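### 3.2 Waiting time and the second cup

I should admit up front that I came to this topic as a coffee drinker. When Shamim Khattak and I started talking about how office workers treat small waits, we had elevators in mind, and we even got permission to hang around the lobby at Vonden for a month. The elevators were too fast. People barely had time to be annoyed. What they did complain about, over and over in our first round of interviews, was standing in the break room while somebody else's pot finished.

So we switched. Our final sample was 1010 diary entries, written by 29 people across three workplaces (Vonden, Ingvarsson and Stelleo), all in February. Each entry covers one wait that the writer thought was worth noting. We never told them what counted as a wait, and that choice got us in some trouble with reviewers of an earlier draft, but I still stand by it. If a person at Ingvarsson feels that the walk to the mailroom is a wait, then I want to read about it!

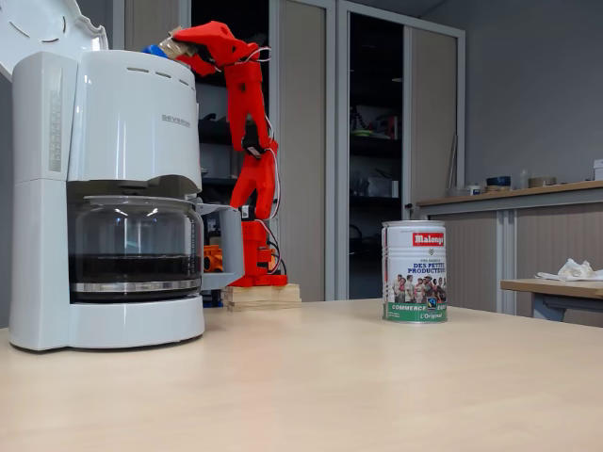 The diaries sort pretty well into waits with company and waits without. Waits with company get longer descriptions and kinder words. One Stelleo entry spends most of a page on a talk about a neighbor's fence and mentions the delay itself only in the last line ("then it was ready"). Waits without company are short and often cross. "Stood there. Left. Came back. Stood there again" is a complete entry, and I have thought of it many times.

Asger Kárason, who coded half of the diaries with me, noticed something I had missed. People who wrote kindly about a wait tended to guess that it had been shorter. We had asked for a guess in minutes at the bottom of every entry, mostly as a way to keep the form looking official, and I hadn't planned to use it. Asger did the comparison on his own time, and it held at all three workplaces — weakest at Vonden, where people write very little about anything.

We can't say which way this runs. Maybe good company makes the minutes shrink, or maybe a short wait just leaves people in a better mood when they sit down to write. Our diaries were filled in after the fact, sometimes hours after, and memory does what it likes with that kind of thing. Shamim wanted to put timers in the break rooms. I argued against it, and I'm a little less sure now than I was then.

There is also the matter of the second cup. In some 6 percent of entries, the writer decides while waiting that the wait will be repeated later in the day, and plans for it. They pick a time. They name who they hope will be there. Older studies of lines and queues treat waiting as a cost, plain and simple, and I don't know where in that picture to put a person who is looking forward to the next one.

**Figure 5.** Drip coffee maker with brewed coffee in the glass carafe.
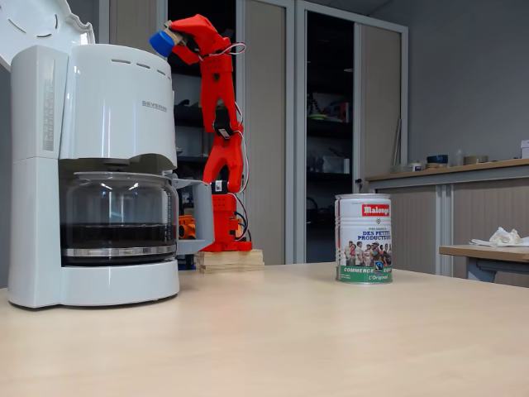 ### 3.3 Waits that were given up

A smaller group of entries ends with the writer walking away. We kept these apart in the coding, using the Fladitico scheme with one added label for people who left and then sent a coworker back in their place. I had expected these to be the angriest entries in the set. Most of them are mild, and a few sound relieved — a meeting started, the phone rang, lunch looked better.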